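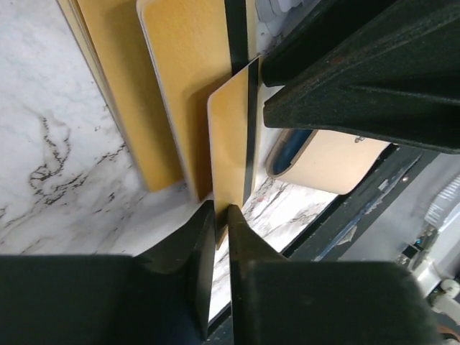
Para Pamness, una norma que no se pueda comprobar mirando la grabación no es una norma, es un deseo, y lo ha dejado escrito así en los comentarios al borrador, con subrayado y todo. Me fastidió un poco al leerlo (era mi borrador), pero llevo toda la mañana dándole vueltas y creo que le voy a hacer caso en casi todo.

Cuaderno de taller / Manipulación / Buenas prácticas
Marzo, 11:40 – anotado por el turno de mañana

A ver, dónde estamos. La hoja de normas para manipular tarjetas con los dos brazos iba por 14 puntos y ayer la imprimí para tenerla al lado mientras trabajaba. Primer descubrimiento: hay puntos que no me sé ni yo, y los escribí yo. Segundo: el punto que dice «agarrar con suavidad» no sirve para nada. ¿Suavidad según quién? Lo he tachado y he puesto esto otro, a ver qué os parece:

Agarrar la tarjeta por el borde inferior, con las dos puntas de los dedos a la misma altura, y cerrar hasta que deje de moverse. Si se comba, abrir y repetir. Si se comba dos veces seguidas, el episodio se marca como fallido y se sigue con el siguiente.

Lo de marcarlo como fallido va en serio. En Softić tenían la costumbre de borrar los intentos malos y quedarse con los bonitos, y luego pasa lo que pasa, que en un lote de 3.000 episodios no hay ni una tarjeta caída y la política no tiene ni idea de qué hacer cuando se le cae una. Aquí se guarda todo, con su etiqueta. Lo único que se descarta es lo que tenga un fallo de grabación.

Siguiente pelea: los dos brazos cerca de la misma pieza. El borrador decía «evitar colisiones», que viene a ser como decir «conducir bien». Propongo que uno mande y el otro espere. El que sujeta no se mueve mientras el otro se acerca, y el que se acerca entra siempre desde fuera, nunca cruzando por encima de los dedos del compañero. En los traspasos, el primero no abre hasta que el segundo haya cerrado del todo. Suena obvio, ya lo sé, pero he revisado mis propios traspasos de la semana pasada y en varios abro antes de tiempo – qué vergüenza.

También quiero que quede por escrito lo de las pilas. Con tarjetas apoyadas unas contra otras es facilísimo engancharse con la de detrás y llevarse dos. Regla: se coge la más cercana a la pinza, se separa primero por abajo y se levanta después. Nada de tirar hacia arriba directamente. Y si salen dos pegadas, se devuelven las dos; no vale soltar una por el camino.

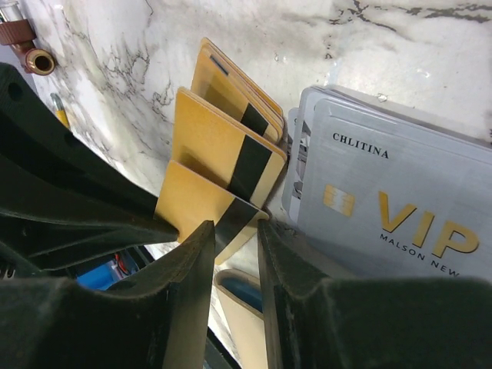 Tarjetas doradas en abanico y, a la derecha, el taco plateado.

Otra cosa que me ha salido mirando el material de prueba: todo lo que lleve texto impreso tiene que pasar por la revisión de datos antes de grabar. Nada de tarjetas reales de nadie, ni de banco, ni de gimnasio, ni la del súper que llevas en la cartera y te viene de perlas. Ramstead pide que se apunte el juego de tarjetas en la ficha de sesión y me parece estupendo, son diez segundos.

Sobre la parada de emergencia no hay discusión, se prueba al empezar cada sesión y al volver de cada descanso. Los descansos, de 15 minutos y de verdad, soltando los mandos y levantándose de la silla. Y cada 100 episodios se limpian las puntas de los dedos con un paño sin pelusa y se mira el desgaste. Zorer manda un formulario de inspección larguísimo para esto; yo he dejado tres casillas (limpias, enteras, alineadas) y el que quiera el largo lo tiene en la carpeta.

Pendiente:
– Decidir si la posición de los brazos al terminar es norma o recomendación. Yo voto norma.
– Fotos de una tarjeta combada y una sin combar para pegarlas junto al punto del agarre.
– Preguntar a Pamness qué entiende exactamente por «comprobable» en lo de los traspasos, que desde la cámara de muñeca no siempre se ve el otro dedo.
– Quitar «suavidad» de los otros dos sitios donde aparece.

Mañana grabo una tanda corta con la hoja nueva delante y apunto los puntos que me salte sin querer.

Última actualización: marzo, 17:05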